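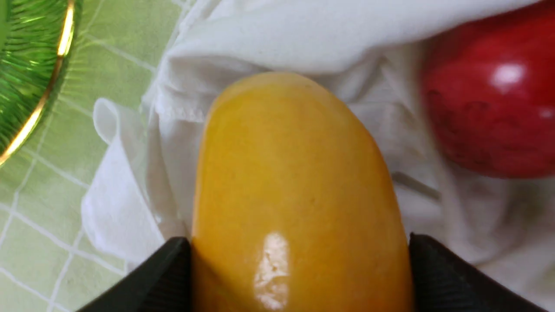

Ninh Neighbourhood Kitchen opens its Saturday table to mail-order cooks

FOR IMMEDIATE RELEASE
Monday, August 31, 2020

Ninh Neighbourhood Kitchen is delighted to announce that its long-running Vietnamese home cooking program will carry on through the spring as a mail-order course, with recipe booklets, pantry parcels and a weekly telephone hour for anyone who gets stuck halfway through a pot of broth. Enrolments are open now, and the first parcels will be posted as soon as the booklets are back from the printer.

People who have been coming to us for a while will know that the Saturday class has always been a bit of a squeeze, with elbows everywhere and somebody's grandmother telling somebody else's son that he is cutting the spring onions far too thick (he usually is). We have missed it terribly these past months. When it became clear that we couldn't put everyone back around the same bench for some time yet, we started ringing people on our list to ask what they would like from us, and the answer that came back most often was simply that they wanted to keep cooking, and they wanted someone to ring when it went wrong.

So that is more or less what we have built. The course is called Surka, after the little street where the kitchen first started, and it runs for six booklets. Each one takes a single idea and stays with it for a good while. The first is all about rice, from the plain daily pot to broken rice and a very forgiving congee. The second looks at dipping sauces, and we suspect this will be the one with the most stains on it by Christmas. After that come broths, herbs and salads, things wrapped in other things, and a last booklet on sweets and fruit, with a lovely section on choosing mangoes, what to do with the ones that ripen all at once, and a sticky rice with coconut cream that we could happily eat for breakfast.

"I wrote most of it at my own kitchen table, the way I would explain it to my niece over the phone," said Hường Phan, who has taught the Saturday class from the beginning and is the author of all the booklets. "I don't like recipes that tell you off. If you have no shallots, use an onion. If your fish sauce is the cheap one, use a bit less and squeeze in more lime. I wanted people to be able to read a page, close it, and go and cook something for whoever is home."

Hường grew up in a household where dinner was never for fewer than eight, and her recipes still have a way of feeding more people than you planned on. Where we could persuade her, we have put in smaller quantities as well for those cooking for one or two. She wasn't keen, but she did it, and the half-sized caramel pork has turned out beautifully.
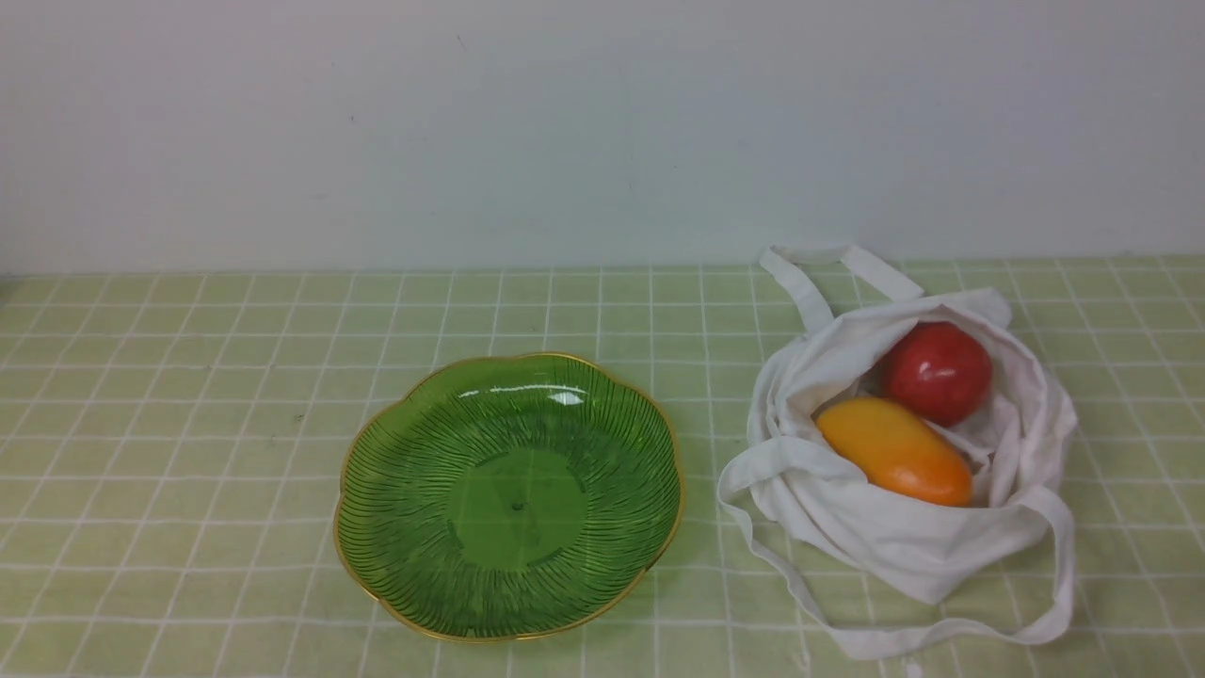
Alongside the booklets we'll be sending out pantry parcels, packed by us and delivered by the good people at Vikar, who have been running our dry goods up from the wholesaler for years and who offered us a reduced delivery rate before we had even worked up the nerve to ask. A parcel holds the sort of thing that can be tricky to find outside the bigger suburbs: rice paper, tapioca starch, rock sugar, dried mushrooms, star anise and a decent bag of jasmine rice. Fresh herbs don't travel well in the post, sadly, so the booklets include notes on what to look for at an ordinary supermarket, and how to keep a pot of Vietnamese mint alive on a windowsill through a hot week.

We have set aside 400 places in this first round. Of those, 31 are fully subsidised and will go to people who would find the cost a stretch at the moment. You won't be asked for paperwork. Just tell us when you enrol, and if there is a place left it's yours. The subsidised places have been paid for by donations to our winter soup appeal, which brought in 1,627 small gifts from neighbours, old students and a few people who had only ever come in to get out of the rain. We are still writing the thank-you cards and will get to everyone eventually, so please bear with us.

The booklets themselves are being printed by Cedeck, a family press a few streets away, on a heavy stock that should cope with a splash or two. They are bound so that they lie flat on the bench, after some very firm feedback about our last cookbook, which would only stay open if you put a tin of coconut milk on it.

"What I like is that you can go at your own pace," said Hưng Thái, program coordinator at Ninh Neighbourhood Kitchen. "We've got people on night shift, and parents who have been doing school at the kitchen table all day, and a gentleman who told me he only cooks on Sundays and intends to take the whole year over it. All of that is fine with us. The phone hour is there every week, and you're welcome to ring just to tell us what you had for dinner."

The telephone hour will be answered by Hường and by several of our longer-standing Saturday students, in English and Vietnamese. We are hoping to add a third language later on if we can find the right person, and would love to hear from anyone who cooks, speaks Cantonese and has a free evening now and then.

Each booklet also has a few blank pages at the back. We'd be very pleased if people used them to write down a dish from their own family, whatever part of the world it comes from, and sent us a copy. With permission, we hope to gather a selection into a community collection next year, and everyone whose recipe is included will receive one with our thanks.

Enrolments can be made by telephone or post, or by dropping a form through the slot in the kitchen's front door. The office is closed to visitors for the time being, but the mail is cleared every weekday morning and the phone is answered until mid-afternoon.

Media enquiries: please ask for Hưng Thái at the Ninh Neighbourhood Kitchen office. Interviews with Hường Phan can be arranged by phone, preferably not while she has something on the stove.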